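# Falham 4 Work Table

White top, adjustable steel frame, Trorkgate

The Falham 4 is a plain work table for rooms that get used for more than one thing. It has a flat white top, square legs and no drawers. People buy it for sewing rooms, laundry rooms, print shops, craft classes and back offices where a desk would be too fancy and a folding table too weak.

Item number: 2237

## The top

The top is a single panel with a smooth matte white surface. It wipes clean with a damp cloth and dish soap. Ballpoint ink and tailor's chalk come off the same way. Permanent marker needs rubbing alcohol on a paper towel, followed by plain water.

The edges are sealed on all sides and slightly rounded, so knitwear and lining fabric slide over them without catching. The surface is not heat-proof. Use an ironing mat under an iron or a heat press, and let the mat cool before you fold it away.

Do not cut directly on the top with a rotary blade. It will leave lines that cannot be sanded out. A self-healing mat of any brand will do.

## The frame

The frame is powder-coated steel in light gray. Each leg has a foot that screws in and out to level the table on an uneven floor. The feet have rubber pads, which can be removed if you plan to fit casters. Casters are sold as a set of 4 under Accessories, and two of them lock.

There is a crossbar at the back only. The front is open, so a stool or a rolling bin fits underneath. If you push two tables together back to back, the crossbars can be joined with the bolts in the small parts bag.

Clamps can be used along any edge. Put a scrap of felt or cardboard under the jaw and tighten by hand.

## Sizes

The table comes in 3 lengths, all with the same depth and the same leg height range:

- Short, for one person
- Standard, for one person with room to lay work out
- Long, for two people side by side

Full measurements are on the drawing sheet that ships with every order and can be requested before purchase. The long version comes with an extra center leg, packed in the same carton.

## In the box

- Top panel
- Legs and back crossbar
- Leveling feet
- Small parts bag with bolts, washers and one hex key
- Printed instructions

Assembly takes two people for the long size. The other sizes can be put together by one person working on a rug or blanket with the panel face down. Start all the bolts by hand before tightening any of them.
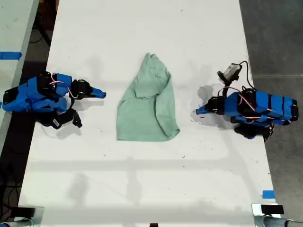

*White tabletop with a light green cloth.*

## Accessories

**Caster set.** Adds a little height. Lower the leg setting by one notch to make up for it.

**Lostthorpe shelf.** A wire shelf that hangs from the back crossbar and one side rail. Good for folded stock, paper or a small scrap bin. Does not fit the long size — the center leg is in the way.

**Baldursdóttir edge rail.** A low lip that clips to the back of the top and keeps spools and pencils from rolling off. Clips on and off without tools.

**Replacement feet.** Sold singly. Fits all Falham tables made since the frame change.

## Shipping and returns

Tables ship flat. Short and standard sizes go by regular parcel delivery. The long size goes by freight to the curb, and the driver will not carry it inside. Please check the corners of the carton before signing.

Unused tables can be returned in the original packaging. Frames carry a warranty of 12 years. The top is covered against peeling at the edges for the same period, but not against cuts, burns or standing water.

Orders placed in December may take longer to leave the warehouse.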